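Kitchen & Dining > Furniture > Refinishing

Topic: Talk me out of (or into) oiling a 73 inch dining table

mudroom_meg
Posts: 19
Okay so I finally bought the table. It's a secondhand Kasport, solid wood, 73 inches long, and the previous family clearly ate, painted and possibly did auto repair on it. I got it home in my brother-in-law's van and now it's sitting in the dining room with a bedsheet over it while I argue with myself about the finish.

I've got it stripped on one half (don't ask why only half, my sander overheated and then my mother came to visit). The bare wood is way paler than I expected! I love it pale, but my husband wants some warmth back. We eat at it three times a day, two kids, one of whom uses markers like weapons. I was leaning toward the Lemia hard oil in the clear. Anybody live with it?

grainofsalt
Posts: 2473
Polyurethane. Three coats, satin, done. I know everyone here loves oil but you have small kids and markers. Oil on a family table means you're out there with a rag every few months and there's still a ring wherever somebody parked a glass of juice.

tansyfield
Posts: 351
Oh here we go again, haha. I've had oil on mine for years with three kids and it looks great. Yes I get rings. I rub a little oil in and they mostly go away. When poly gets scratched you're stuck looking at the scratch until you strip the whole top, and I'd much rather do ten minutes with a rag than a whole weekend with a sander.

grainofsalt
Posts: 2473
"Mostly" is doing a lot of work there.

tansyfield
Posts: 351
Come eat at my house and find me a ring! I'll make lasagna.

mudroom_meg
Posts: 19
You two are not helping but I'm enjoying it. My other problem is color. Everything on the sample cards looks either like a pumpkin or like drywall. How warm is too warm??

dovetail_dan
Posts: 806
Meg, I went around and around on color last September so I feel your pain.

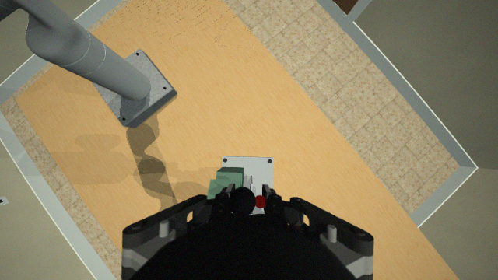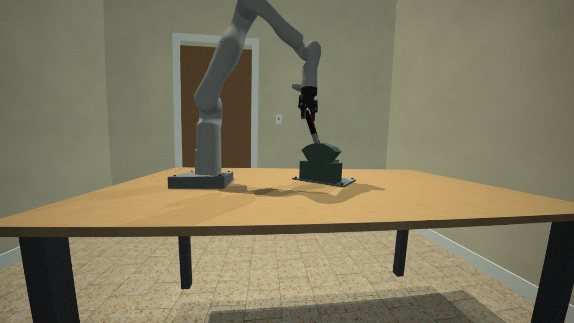
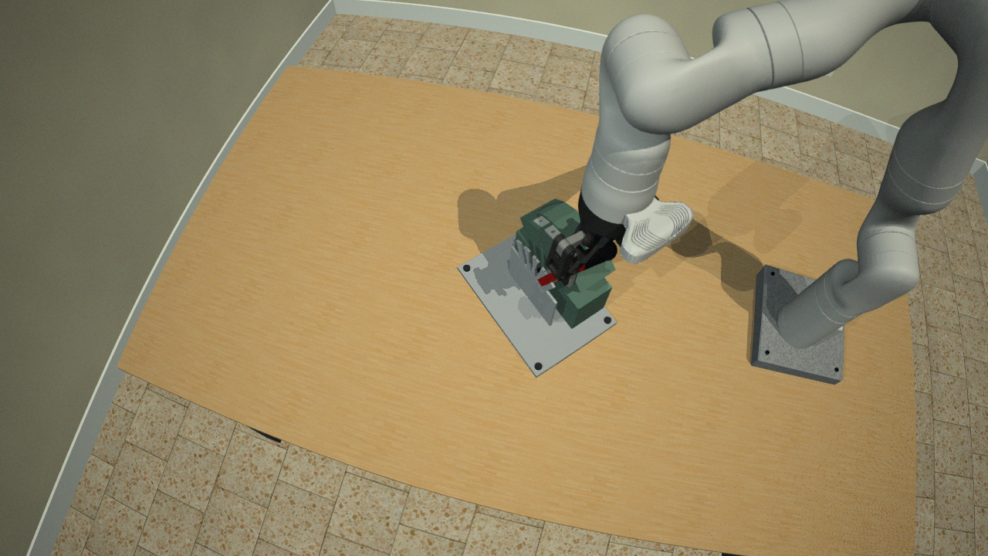

Clear oil will pull your wood warmer all by itself, so whatever you do, test it before you go adding stain on top. I put a tinted oil straight onto raw wood the first time and got a table the color of a basketball, and then I got to sand it all off again in a garage with no window. What I'd aim for is the light orange-tan you get on the tabletop in that third one, where it's warm but you can still see the fine grain. It sits nicely against the beige terrazzo too, and I think your husband would be happy with it without you feeling like you live inside a squash. On my table I got pretty close to that with one coat of clear, a week of patience, and then a second coat with a tiny bit of the Veres honey mixed in. Do the underside first! Same wood, and no one will ever look at your mistakes.

mudroom_meg
Posts: 19
Oh, that's a good color. That's maybe the first one we could both agree on. We don't have terrazzo, just boring tan vinyl, but it's in the same family I guess? Going to try the underside tomorrow.

pennywhistle
Posts: 64
Can I throw a wrench in here? Has anyone paid to have it done? I got a quote from Cengiz Polat over in Didberg for a table a bit bigger than Meg's, strip and refinish, and it came to $1351 with pickup. I nearly fell off my chair, but then I thought about my knees and my lungs and I'm still sort of considering it.

grainofsalt
Posts: 2473
That's steep for a top but not crazy if it includes the legs. Turned legs are misery. Ask him if it's a sprayed finish, and ask how long it has to cure before you can put a tablecloth on it.

dovetail_dan
Posts: 806
Agree with grainofsalt for once. Get it in writing which product he's using too, so you can touch it up later.

pennywhistle
Posts: 64
Legs are included, yes. Will ask about the rest.

mudroom_meg
Posts: 19
Underside update! I did four squares. Clear oil, clear plus a little honey, clear plus too much honey (pumpkin, confirmed), and a leftover satin poly from the bathroom door. The poly one looks kind of flat and gray next to the others, sorry grainofsalt. Second square is the winner so far but it's still tacky after a full night. Is that normal? It's pretty humid here and the windows were shut.

tansyfield
Posts: 351
Totally normal if you put it on thick. Wipe it back with a clean cotton rag and open a window. And please lay the rags out flat outside to dry, don't ball them up in the trash, they can catch fire.

grainofsalt
Posts: 2473
Too thick. Also water-based poly always goes on cold looking over bare wood, try an oil-based one before you write me off.

mudroom_meg
Posts: 19
Fine, square five is yours. Window is open, rags are out on the driveway.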